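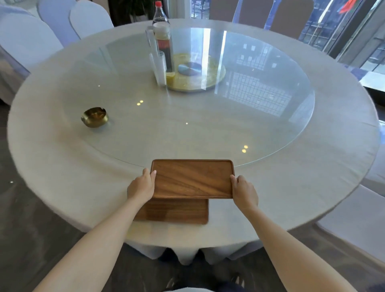

Progress report to the Gresteo fund: Hamevum project, spring and summer work
Prepared by Senyo Addo, with Benoît Guillot

Dear friends at Gresteo,

Thank you, first of all, for your patience over the summer, and for the kind note that came with the second payment (it is pinned up over my desk in Beltmont). I am happy to say we have a good deal to tell you, and most of it is cheerful.

You will remember that our plan was to teach a two-armed robot to clear and reset a dining table by learning from people doing the same job, recorded from head height. We now have 2000 recordings from 17 dining rooms, all of them through the labeling stage. Benoît was keen that we go after big round tables with a glass turntable, the kind you find in banquet rooms, and I will admit I grumbled at first, as glass had given us nothing but trouble in the spring. The windows and the ceiling lights show up in it, and our old depth method kept taking those reflections for things to be picked up!

The new method, which we have been calling Šimkus around the lab, compares several moments of a recording as the head moves and sets aside anything that slides about the way a reflection does. False pickups on glass tables fell from 30 percent of trials to 20 percent. We had hoped for better, and Benoît thinks clear drinking glasses account for most of what is left.

Trays are going more slowly. When one wooden tray is held over another of much the same color, the model still tends to merge the two into a single object, and then the second hand reaches for an edge that belongs to the wrong tray. We have begun labeling the rims separately, and the early runs look promising, though I would rather not give you a figure until we have tried it in more rooms.

Spending is in line with the budget, apart from storage, which ran over and was covered out of travel. By October we expect to have the rim labels finished and the robot trials on trays under way, and you would be very welcome to come and watch a morning of them.

With warm thanks,
Senyo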